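Catville seeks supply talks with Imura over winter gas

Officials in Catville have asked pipeline operator Imura to open negotiations on a long-term natural gas contract, according to a statement from the city's energy office. The city wants deliveries to begin before the next heating season.

Catville now buys most of its gas on short contracts from Bino, a trading company that resells fuel from several producers. Those contracts end in May. The energy office said prices under the current arrangement had changed too often for the city to plan its budget, and that a longer deal would be considered even if the starting price was higher.

Under the proposal sent to Imura, the company would supply gas for seven years through its northern line, which ends at the Ene terminal. The city would pay for a new connection from the terminal to its own network. Engineers have put the length of that link at 24 miles.

The line into Ene runs 454 miles from the gas fields and has carried less than its full capacity since a fertilizer plant near the terminal closed. Imura has said in the past that it would welcome new buyers at that end of the system — but it has also asked customers to commit to minimum yearly volumes, a condition Catville turned down in earlier talks.
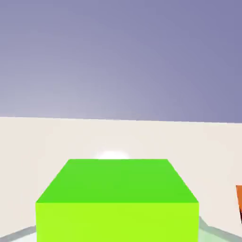 ENERGY

The energy office did not say whether the city would accept minimum volumes this time. It said only that "all terms are open for discussion" and that a delegation would travel to Imura's headquarters once a date had been agreed.

Imura confirmed that it had received the proposal and said its commercial department was reviewing it. The company declined to comment on price.

Bino said it had not been told that its contracts would be allowed to run out and that it planned to submit an offer of its own. The trader supplies gas to two other cities in the region and has a storage site close to Catville, which it says gives it an advantage during cold spells.

Any agreement with Imura would need approval from the regional regulator, which must also grant a permit for the connecting line. The route crosses farmland and one river. Owners of 1136 parcels along the proposed corridor would have to be notified before work could start, and the regulator allows them to file objections.

A previous plan to link Catville to Ene was dropped after the city failed to secure a loan. The energy office said financing for the new project would be arranged separately from the supply contract, and that a cost estimate would be published before the permit application is filed.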